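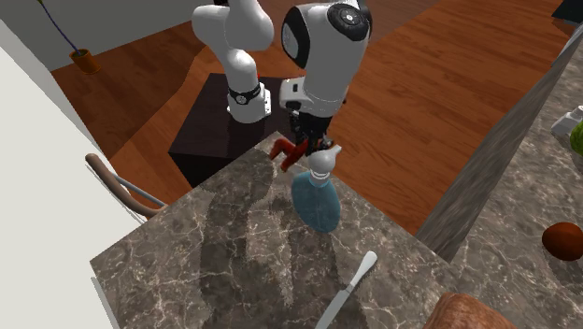 Review: Lerkholm cell planning kit, seen from the buying side

I run purchasing for Susstead, a small kitchen services outfit, and I have now sat through enough automation pitches to be wary of anything that renders nicely. The Lerkholm kit renders nicely. You lay out your counters in software, put an arm on a pedestal, scatter some everyday goods in front of it and see what it can get to before you sign for hardware. We had it for 3 months on a trial license.

Setup was quicker than I'd feared. Desta Dinsa, our floor planner, had a marbled counter and a pedestal in place by lunch on the first day. The item library is a grab bag: bread, a tomato, a table knife, a spray bottle. Fine for us, since that's what our benches look like anyway. If you pack cartons you'll be building your own.

What I wanted was a number for the budget sheet. How many arms, how much counter, how much floor. The kit gives you reach and clearance, and it gives them with a lot of confidence. It did talk us out of a layout with the base too far back, and that probably saved a painful change order. I'll grant it that.

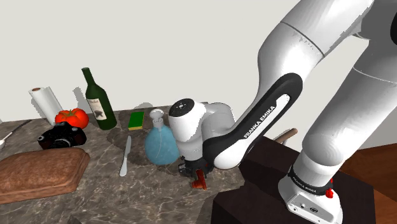

Trial layout with the arm at the end of the counter. The wine bottle and paper towels share the back of the bench with a sponge.

Crowding is where I stopped trusting it. Pale handle, thin blade, stone full of veins and shadow - a knife like that is a hard pick in my book, and the cost report prices it the same as a tomato. Gashaw, the reseller, told us to add 20 percent for "fixtures and tuning." Flulari, who quoted us separately for the install, said 70. Neither would put it in writing. I budgeted closer to the second.

Also missing from the report: guarding, spare grippers, training hours, and whatever you pay someone to wipe down the counter between runs. The export is a locked PDF, so I retyped around 100 lines into our own sheet. Support answered that complaint with a link to the brochure.

Would I buy it? For layout, maybe, on the monthly plan. For a capital request, no. Get a written install quote first and make the vendor run your own worst bench.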